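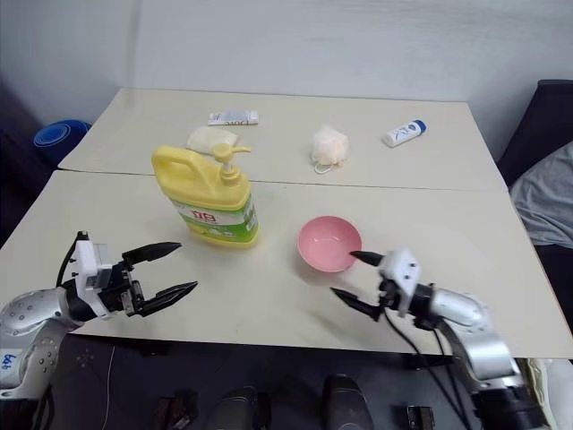 Laboratory Handout 13: Faults in Two-Armed Handling
Module: Safe Operation of Household Manipulators
Module leader: Anneli Tuominen

Purpose of this handout

These notes accompany the session on fault reporting. Students are expected to have read the general rules of the Nutalside laboratory and to hold a current induction certificate. The notes cover one reported fault, the way it was recorded, and the changes that were made to the bench procedure as a result. They will be referred to again in the assessed report.

Background to the task

The bench exercise uses two arms, each fitted with a two-fingered gripper, at a pair of tables set end to end. A yellow pump bottle of washing-up liquid and a small pink bowl are placed on the nearer table. One arm attends to the bottle and the other steadies the bowl. Smaller goods, including a mesh bath sponge and a white bottle with a blue cap, are laid out behind them and are not to be touched during the exercise.

The controller software, Kultbridge, treats the two arms as separate devices which share a single timetable of movements. Each arm reports its position and the load on its fingers. The software does not know where the bottle is once the first reading has been taken, and it assumes that an object remains upright unless it is told otherwise. Students should keep this assumption in mind throughout.

The fault

During a run in August the left arm began its sideways movement before its fingers had risen clear of the bottle. The log for the run contains 1,709 entries. At entry 600 the left arm was given leave to move, although the height reading on which that leave depended was already out of date. The bottle was pushed over and the run was halted by hand. No person was hurt and neither arm was damaged.

The cause was found to be a delay between the arm and the controller. The delay on the entry in question was 152 milliseconds. The limit set in the Kultbridge configuration had been raised during earlier testing and had not been restored. No warning was therefore given.

A tall container with a pump head has a high centre of weight when full, and a light push near the top is enough to tilt it. The same push given low down will usually slide it along the table. Students should consider both cases when choosing the height at which an arm may pass.

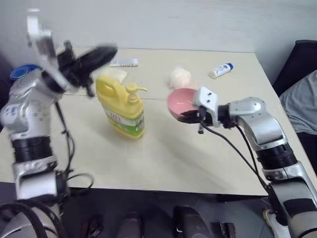
What the operator must do

1. Press the stop button as soon as an object moves in a way that was not planned. Do not wait for the controller to respond.

2. Keep both hands outside the marked working area until the status lamp shows that both arms are held. A stopped arm may still be under load.

3. Leave the objects where they are until the position of each has been noted on the fault form.

4. Save the log before restarting the controller. A restart clears the delay readings.

5. Wipe up any spilt liquid and inspect the cables at table height before power is restored.

The second arm

The right arm is often neglected in student reports. In the August run it received no instruction to stop until the operator intervened, and it continued to hold its place at the bowl. Under the revised procedure, a fault on either arm halts both. The operator then decides which arm is to be released first. In most cases this should be the arm with the clearer path away from the objects.

Fingers that are touching the rim of a bowl should be opened fully before the wrist is lifted. A wrist lifted too soon may carry the bowl with it.

Points raised at the review
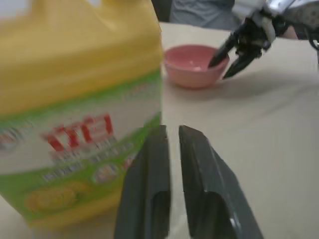 Themis Stergiou asked whether halting both arms together might in some cases make matters worse, for instance where one arm is supporting an object that the other has disturbed. The review accepted that this was possible. It was agreed that a joint halt should hold the fingers in their present state, and that grip should not be released without a separate command.

Taras Panasiuk noted that the raised delay limit had passed two routine checks. The check sheet asked only whether a limit had been set, and has been amended to require the value itself.

Assessed report

Each student will submit a short report on the August fault. The report should give the order of events as shown in the log, state which safeguard failed and which was absent, and propose one further change to the procedure. Copies of the log may be requested from Roxana Voicu. Reports which give only the fact that the bottle fell, without reference to the delay, will be returned for correction.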